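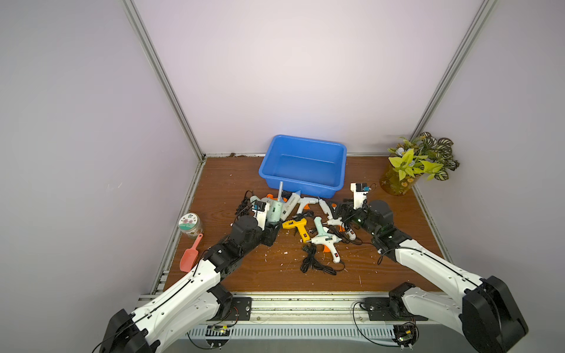 Storage and Return of Hot Glue Guns in a Shared Craft Room

3. Method

The study covered the glue guns kept for the Laur model-making module. Before September they were returned to one blue tub with the cords loose. Students at the Clisska workshop reported that taking out one tool usually brought two or three others with it.

Each trial began with the guns in a heap in front of the tub. They were then put back one at a time, and the time to clear the table was noted. We ran 10 trials with cords loose and the same number with cords coiled and tied.

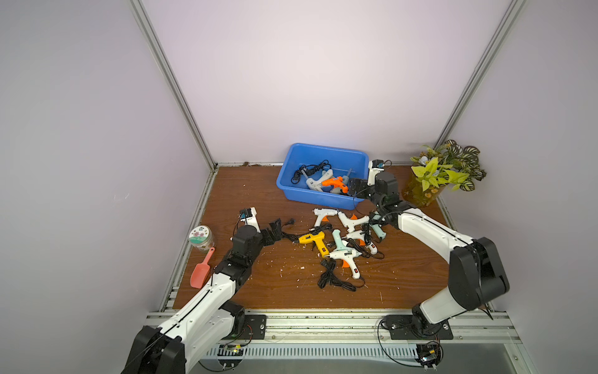 Figure 2. Blue bin partly filled, with further glue guns on the table in front of it.

4. Results

Median clearing time was 78 seconds with loose cords and 54 seconds with tied cords. Most of the difference came from plugs catching on triggers. Tying the cords took extra time beforehand – this is not included in the figures.

Body shape also mattered. A gun picked up by the handle could be placed nozzle first without turning it over. 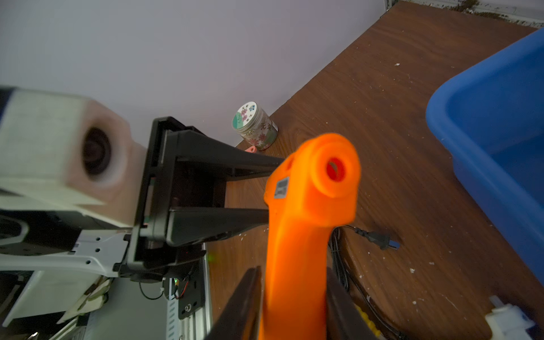 Guns picked up by the cord swung and had to be set down again, and these attempts were counted as part of the trial. Old glue on the table was left in place between trials.

5. Recommendations

Cords should be tied before storage. A deeper tub from the Cusitex range was considered, but depth would make the lower guns harder to reach.

Comments (3)

mkt_54: Did you let them cool first? Ours go back warm and the cords get marked.

Reply from author: All trials were done unplugged and cold.

dreltley_tech: We use hook and loop ties at Dreltley. They clog with glue strings after a term.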